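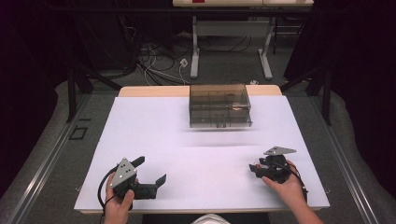 Can Grerkura Desk send a price alert outside terminal hours?

Alerts go out at any hour, but only for terminals that have a live feed. Terminals on a daily file are checked once, when the file arrives, and any alert for them is sent at that point.

## 7. Setting up rack price alerts

This section covers alerts on wholesale diesel and gasoline prices. It assumes you have already added at least one supplier account (section 4) and one terminal (section 5). Alerts for propane use a separate screen and are described in section 9.

You need the Buyer or Administrator role. Users with the Viewer role can receive alerts but can't create or change them.

### 7.1 Create an alert

1. Open **Prices**, then **Alerts**, and select **New alert**.
2. Choose a terminal from the list. If the terminal you want is gray, its feed is paused. Restart it under **Prices > Feeds** before you go on.
3. Choose a product. Branded and unbranded grades are listed separately, and an alert covers only one of them.
4. Choose a supplier, or select **Lowest posted** to follow whichever supplier has the lowest price at that terminal.
5. Under **Trigger**, pick one of the following:
 - **Price at or below**
 - **Price at or above**
 - **Change since last posting**
6. Enter the trigger value in cents per gallon. For example, 237 means $2.37.
7. Add recipients. Email addresses must already be on the **Contacts** page.
8. Select **Save**. The alert shows as **Armed** in the list.

**Note:** Prices are compared before taxes and freight unless you turn on **Use landed cost**. Landed cost needs a freight rate for each terminal. If the rate is missing, the alert stays in **Waiting** and nothing is sent.

**Caution:** Don't type a decimal point in the trigger field. An entry of 2.37 is read as two and a fraction cents, so a "Price at or above" alert will go off on every posting.

### 7.2 Set how often an alert repeats

By default, an alert is sent once and then turns itself off. To keep it running:

1. Open the alert and go to the **Repeat** tab.
2. Select **Rearm after trigger**.
3. Enter a reset margin. The price has to move back past the trigger by this amount before the alert can fire again. A margin of one cent is enough for most terminals.
4. Select **Save**.

Change alerts don't use a reset margin. They rearm at the next posting.

### 7.3 Weekend and holiday postings

Many suppliers post on Friday evening and leave that price in place until Monday evening. Grerkura Desk treats this as a single posting. A change alert will compare Monday's price with Friday's and show the full difference.

If a supplier sends a correction, the corrected price replaces the first one in the history. An alert that was already sent isn't recalled. The correction appears in the log with the letter C next to the time.

### 7.4 Test the alert

1. In the alert list, select the alert and then **Send test**.
2. Check that each recipient has the message. The subject line starts with TEST, and the price shown is the latest one on file.
3. If a message is missing, look in the recipient's junk folder first, then check the address on the **Contacts** page.

A test doesn't change the status of the alert or count against the monthly message limit.

### 7.5 Status and error codes

| Status or code | Meaning | What to do |
|---|---|---|
| Armed | The alert is active | Nothing |
| Waiting | A freight rate or price is missing | Add the rate, or wait for the next posting |
| Stale | No new price for seven days | Check the feed with the supplier |
| 406 | The supplier file is in a format Desk can't read | Ask for the standard CSV layout |

Customers who moved over from Jellen may see old alerts marked **Imported**. These are not active. Open each one, confirm the supplier and product, and save it again. Imported alerts for the Fancombe terminal also need a new terminal code, which changed in September.

### 7.6 Delete or hand over an alert

Deleting an alert removes its settings but keeps its log. To hand an alert to another buyer, open it, select **Owner**, and choose the new name. The old owner stays on the recipient list until removed by hand.

When a user account is closed, any alerts it owns are passed to the main administrator. They keep their status and recipients.

For problems with the supplier feeds in this section, write to Xuelian Shi on the feeds desk and include the terminal code and the time of the last posting you received. Questions about the Filip add-on for fleet cards go to your account manager.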